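A round thing with many holes

I moved into the flat in Larard Street in April, with two suitcases and one box of kitchen things that my aunt had packed for me. In the box there was no object with holes in it. I noticed this on the first evening, when I had cooked pasta and stood in front of the sink with the lid pressed against the pot, and nearly half of my dinner went into the drain.

So I bought one at Hellora, the second-hand shop behind the bus station. It is green, it is metal, and it is round. I am not sure what the right English word for it is. My neighbour Krisztina Szabó calls it a basket, the lady in the shop called it a strainer, and on the little paper label somebody had written only "green, holes". I paid four pounds for it and carried it home under my arm, because it did not fit into my bag.

I did not want to write about it at first. But I have had it for some months now and I use it more than any other thing in the kitchen, also for work it was probably not made for. It has washed potatoes in it, it has held onions, and one week it held all my clean socks while the drying rack was broken.

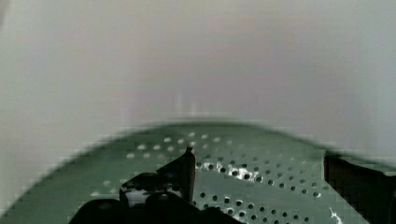 Small round holes in green metal, with the pale wall behind.

What I like most is how the light comes through. Near the top, where the wall is behind it, the holes look like pale dots, and further down they become dark. I find this very pretty in the morning when I wait for the kettle. Where the light falls directly, the metal shines so strongly that you do not see the green any more.

The green itself is harder to explain. It is a quiet green, a little like dried sage, and it is darker at the edges. At home my mother had everything in white enamel, and she would say that a coloured thing hides the dirt. She is partly right. After spinach I have to look twice before I put it away.

I must also write about the bad points, so that you do not think I am selling them. It is wide, and my cupboard is not. For the first weeks I kept it on top of the fridge, and each time I closed the fridge door quickly, it moved a little nearer to the edge. Then I put a folded tea towel under it -- this helped. Now it lives on the worktop against the wall, and the bread board had to go somewhere else. I am still a bit sorry for the bread board.

The second bad point is rice. Long rice is fine if you are not in a hurry, but small grains go into the holes and stay there like guests who missed their train. For rice I use an old Royer sieve with a bent handle, which I got from Krisztina when she changed her kitchen.
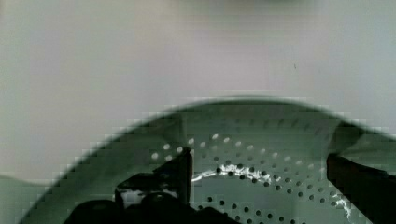

How do you get food out of the small holes once it has dried in?
Leave it in warm water with a little washing-up liquid for ten minutes, then brush from the outside towards the inside with a soft brush. I used a toothpick before, and it takes a whole evening.

I have a Feton brush, the cheap kind with the yellow handle, but an old toothbrush does the same work. After washing I turn it upside down on a towel. If I leave it standing the right way, a small ring of water stays under it and I find it the next day with my sleeve.

Next time I want to write about the bread board and where it went. I also owe you the recipe for potato soup, which I promised before the summer and then forgot.

Flor Cáceres

37 shares
4 comments

Keegan Beaudoin
My gran had a green one and kept pegs in it. I don't think it ever saw a vegetable. Try couscous if you think rice is bad!

Deisy Flores
I had the same problem with the top of the fridge. In the end I put a hook on the wall and hung mine up. Do you have space for a hook?

Flor Cáceres
Thank you, Deisy. There is space, but I rent the flat and I am afraid to make holes in the wall. I will ask the landlord.

Walter Ayala
Waiting for the soup.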